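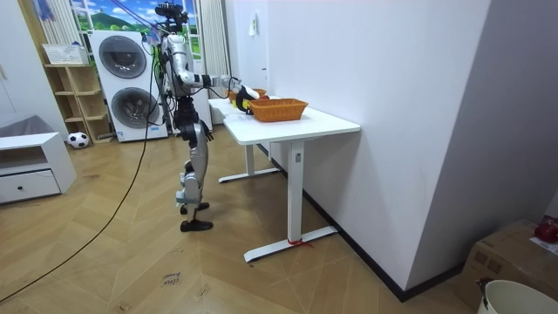 Condusel sorting humanoid: a long-term review from the returns room

Posted Sep 21, 2020
Filed under: Workplace gear, Reviews

I run the returns room at Lirnwood, where we hire out household bits and pieces to furnished rentals and take them back again when the lease is up. Everything that comes home has to be sorted into baskets, checked, and sent on to washing, repair or the shelf. It's fiddly work, there's a lot of it, and since July we've been sharing it with a Condusel.

I love this thing. I'll say that up front so you can adjust for it! But I've tried to write down what it's been like to work beside one, good and bad, as most of what I read before we signed was written by people who'd watched one for an afternoon.

What we have

Ours is the standing model, the one with legs, arms and grippers, and the sensor rig on top. We're on the yearly lease with servicing through Jernlow, who look after our end of the country. It works at an ordinary table with ordinary baskets. That was the selling point for me. The other system we looked at, from Janevski, was a bench unit on rails, and a lovely piece of engineering, but it wanted its own trays, its own lighting and a good chunk of the wall. We're in a rented building with a nice wooden floor that we'd like our bond back on, so a machine that could stand where a person stands won pretty easily.

Setting up

Two days, counting the half day we lost because I'd put the table in a corner where you couldn't get past with a trolley. Jernlow's technician marked out the standing spot, ran the cable, and then spent most of the second day showing it our stuff. Teaching it a new object is slow the first time and quicker after that. We gave it 265 items to begin with, mostly small kitchen and bathroom things, and we add to the list when something odd turns up in a return.

The cable is my main gripe about the hardware. It runs across the floor, it's black and long, and you learn to step over it the way you learn to step over a sleeping dog. If you've got people coming through with trolleys, plan your route before delivery day.

How it is at the job

Patient. That's the word I keep using. It picks up one small thing, looks, and puts it in a basket, then goes back for the next. It's slower than any of us on a good morning and much the same as any of us at four in the afternoon. In its best week it put away 1,027 items, and I only needed to re-sort a handful of them (it had taken against a particular style of egg cup and was filing them all under bathroom).

Small solid objects are its strong suit. Soft things are harder. A folded face washer is fine, a face washer in a heap might take three goes. Clear plastic it often misses altogether, so we pull that out by hand before a batch goes on the table, and I've stopped hoping the next update will fix it.

The arms move smoothly and it's gentle at the end of a reach. I'd worried about chips and cracks and we've had very few. The fans are louder than I'd like in a room with hard floors. We moved the radio.

What it changed for us

There are seven of us in the room, and there were seven before. I asked about that in writing before I agreed to anything, and I'd suggest you do too, whichever side of the desk you're on.

The biggest difference is in our hands and necks. Sorting small items means hours looking down with your fingers pinched, and several of us had sore thumbs we'd come to think of as part of the job. Now nobody does more than a couple of hours of it in a shift. The time went into checking and repair, which people had always wanted more of and never got to, and we're saving things that used to go in the skip. I fixed a music box last week. It still plays!

It hasn't all been rosy. The first few weeks were tense, and a machine with legs gets a stronger reaction than a machine on a bench. One of the crew didn't want to work with her back to it, so we turned the repair desk around, and she has kept it that way. Sorting was also where people chatted. Four of you at a table with your hands busy is a social hour, and we lost that without noticing until it had gone. We've put a hand-sorting session back in for the awkward batches, partly for the clear plastic and partly for the gossip.

There's new work as well. Someone has to teach it, tidy the item list and decide what happens when it gets stuck, and that's skilled work. We argued for a higher pay grade for whoever is rostered on it and got one after some back and forth. Please don't let that slide in as "other duties".

Things I'd change

A battery option that lasts a full shift, so the cable could go.

A quieter fan setting for shared rooms.

A stop button you can reach from the far side of the table. Ours came with one, we bought a second, and it should be in the box.

Plainer error messages. "Grasp plan rejected" means it can't work out how to pick the thing up. Just say so.

Would I get it again?

Yes, and I'd get the same one. If your work is mostly soft goods I'd wait a while, and if you have the wall space and never change what you handle, have a look at the Janevski bench, which is quicker on a fixed range. For a mixed room like ours the Condusel has been a pleasure. Get the crew in on the demo before anyone signs, and bring your own most annoying object along to test it with. Ours was a tea strainer. It passed on the second try.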